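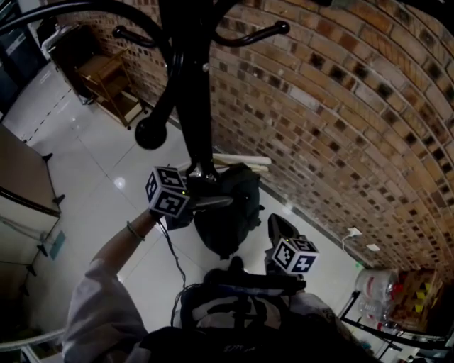
I have been putting off writing about the chairs for so long that Pauline Birkett finally asked me, over a very full mug of tea, whether I was ever going to do it. So, Pauline, this one's for you.

Some of you will remember that we moved into the Tustisley building in March, and that I was completely smitten with the brick before I had even looked at anything else. I still am. It's that lovely speckled kind, tan and brown with darker ones scattered all through it, and it makes even a plain corner look like somebody cared. What I didn't think about was what we were going to sit on. We brought everything from the old place, and when you take furniture you've stopped noticing and stand it up against a handsome wall, my goodness, you notice it again.

The black stool was the first thing I fretted over. It has a padded seat and curved legs and it had developed a wobble that everyone had simply learned to live with (you leaned a little to the left, and that was that). Ekow Quansah was of the opinion that you can't know a thing about a stool until you've turned it over, and he is quite right. All the secrets are underneath! You get to the screws, you can check each foot to see whether the rubber has worn down, and you can wipe off the gray fluff that collects where the legs meet the seat. Ours needed one screw tightened and one foot pushed back on properly. I had been ready to spend $877 on a whole new set from Grida, which I had sitting in my online cart for weeks, and I'm a little embarrassed to tell you that.

The floor had something to do with the wobble too. White glossy tile is very pretty and bounces the light all over the place, but it has grout lines, and a short leg will find a grout line every single time. If you have tile at home and a chair that rocks, try sliding it over by the width of your hand before you go looking for tools. I wish I'd tried that years ago in my own kitchen.

After the stool I got the bug, as I always do, and went on to the office chairs. I like these more than I expected to. The mesh in the back catches dust something awful, and a damp cloth only smears it around, so I use an old soft paintbrush and go over it in little circles, and then do the plastic shell with warm water and a drop of dish soap. Amerley Fiadzo uses a toothbrush for the slots and swears by it. I've tried it both ways and I think she wins on the slots, but I'm keeping my paintbrush for the mesh.
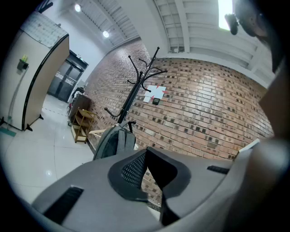
*Gray office chair, with the coat rack and a backpack behind it.*

I do want to say a word about that coat rack, because I'm fond of it. It's black metal with curly hooks up at the top and another lot lower down, a bit like a tree in winter, and the lower ones are the perfect height for bags. My aunt Ohemaa Ansah had one very much like it in her front hall, always so loaded with coats that you could hide behind it, and my cousins and I did. Hang your heaviest bag close to the pole if you have one of these. I learned that with a library bag full of cookbooks.

Still on my list are the pale wood pieces leaning against the brick. I keep going back and forth. Lwazi Msimang thinks they'd make a nice narrow shelf, and I was leaning toward a boot bench, and in the meantime they stay where they are and I walk past them with my coffee. If any of you have made something small and useful out of a few odd lengths of wood, please tell me in the comments, and be generous with the details. I do read every one, usually at 9 at night with my feet up.

Next time I'll get to the bread recipe I promised, the one with the molasses.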